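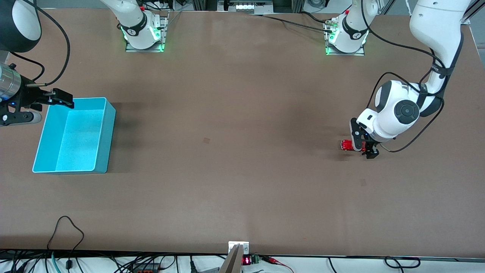 The Long Lunch at Sulemana Bridge

The war between Postard and Fondero stops every day at noon. It has done so since the ceasefire was signed, and if you point out that a ceasefire is supposed to stop a war for the other 23 hours as well, you'll be told by officers on either bank that you have put your finger on a very interesting question.

I spent most of November on the river, in the town of Osby, which has the bad luck to own the only bridge. Postard holds the west end. Fondero holds the east end. In the middle, between two rows of concrete blocks, is a stretch of road that belongs to the ceasefire agreement and to a family of geese.

The agreement runs to 94 pages. I was given a copy on my first morning by a Postard liaison officer who carried it the way people carry a phone book to a recycling bin. Eleven of those pages deal with the withdrawal of heavy weapons. Fourteen deal with parking. The parking section is the only part that both sides follow to the letter, and I can report that in four weeks I didn't see a single military vehicle on a yellow line.

What counts as a shot

Every morning the two armies exchange lists of violations. The lists go across the bridge in brown envelopes, westbound first, then eastbound, and for the rest of the day each side is busy being appalled by the other's.

On a slow day, Postard might report six bursts of machine gun fire from the Fondero side, one mortar round and a drone. Fondero will report the same mortar round, coming the other way. As there is generally only one hole in the ground, some time is then spent deciding what direction the hole was facing. A colonel on the east bank explained crater analysis to me with a soup bowl and a fork. It was a very clear explanation. On the west bank I got the same explanation with a coffee mug and a pencil, and the shell came from the east.

There is a category called "unattributed noise," which covers thunder, quarry work, and anything that happens during a wedding. Weddings are a real problem. Osby celebrates with gunfire and always has, and the agreement allows for this on page 71, provided that the happy couple gives notice. The notice form asks for the names of the bride and groom, the time of the ceremony, and the caliber.

I went to one of these weddings, at a hall behind the grain store. The form said celebratory fire from four to half past. At four sharp the uncles went outside and got on with it. Three minutes later a position across the river, which hadn't received its copy, got on with it too. Everybody moved the cake to the cellar. It was very good cake, walnut, and the band had clearly played cellars before.

Who actually lives here

Before the war Osby had a cannery, two schools and a soccer team that never beat anyone. The cannery is now a barracks. One school is open, on the west bank, and children from the east cross to it in the mornings under a flag that a parent sewed out of a tablecloth. The agreement doesn't mention the flag. Both armies honor it, and I asked several soldiers why, and mostly they looked at me as if I had asked why they wore boots.

The east bank of Osby has 46 occupied houses, down from several streets' worth. The people in them are older than you'd expect and a good deal ruder. One woman keeps a kitchen chair at her front gate and tells passing patrols what is wrong with their posture. Her roof was taken off in the second winter by a shell that both lists, for once, left out. She has put in a claim with Postard and a claim with Fondero, and both have written back to say how sorry they are about the actions of the other.

She showed me the letters. They had been typed, as far as I could tell, from the same template. She keeps them in a cookie tin with the warranty for the roof.

Fuel comes over the bridge during the noon pause, and so do pensions, onions, car parts and one dentist. The pause lasts from twelve to two and is known on both sides as the lunch. It was meant to be a temporary measure for clearing the wounded. Then somebody brought a truck of flour through behind the ambulances, and it stuck. Soldiers who will spend the night shooting across the water stand ten feet apart at the barrier, checking the same paperwork and borrowing each other's stamps. They are formally forbidden to talk. They discuss soccer.

The map problem

The official line of separation was drawn on a map that shows the Sulemana where it used to be. The river moved in a flood the year before the fighting started, by half a field in most places and a good deal more at the bend south of town. The negotiators worked in a hotel a long way away and used the map they had.

As a result there is a piece of land 25 acres across the bend that both armies are required to leave and both are required to guard. For a while they took it in turns. Then one side planted a flagpole, the other side planted a bigger flagpole, and for most of last spring this was where people died, over a bog that neither government had wanted when it was dry. A Fondero sergeant who had been there told me the mud was the worst of it, then thought a little and said no, it wasn't.

A new survey has been promised. The surveyors came in the summer, on the Fondero side, and set up their tripods. They were reported by Postard as a mortar crew. Happily the report went in the envelope and wasn't acted on until the next day, by which time they had gone home. The next survey is supposed to start from the west bank, with different tripods.

Night shift

At 3 a.m. Osby is about as dark as a town can be. There's a light on the bridge and one at the bakery, which has permission. I used to lie awake in my rented room and listen to the machine guns talk, a few words from the west, a few from the east. My landlord could tell the positions apart. That one is nervous, he'd say at breakfast. That one is new. That one always fires at half past, I think he does it to stay awake.

On my last day I walked out to the barrier for the lunch. The envelopes had been late that morning because the Postard printer was out of toner, and Fondero had sent over a cartridge. It didn't fit. The violations had been copied out by hand, in blue pen, and a lieutenant was complaining that he couldn't read whether it said two mortars or seven. The dentist went through with his bag, then the onions. At ten to two they started moving the trucks off the bridge, and I went back to pack.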